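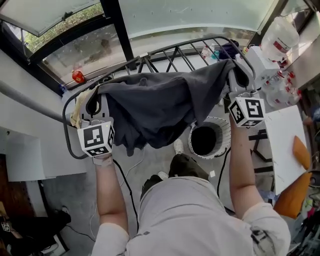 Hand-held grippers are sold to labs on one promise: let a person do the chore, record the motion, and the arm will copy it later. I have spent since March reading comparison charts for these things, and I don't buy most of what they say.

Take the Gralness pair against the Aksoy. The chart gives closing force and battery life, then a success rate over 300 trials with rigid blocks. A block has a shape. A gray garment held up at a metal rack has a new one every second, and it folds where it likes. Narrow looped jaws may pinch a hem nicely. Will they let go of it just as nicely? The chart is silent.

Geetha Pisharody, who runs our tests, thinks the cables matter more than the jaws. Anyone wired up like that moves carefully, and careful people make tidy data. I'd bet she's right. My own shoulders gave up after 40 minutes with arms out, and my last shirts looked nothing like my first.

So before Statimora quotes me another number, I want to see the laundry. All of it, the dropped socks too.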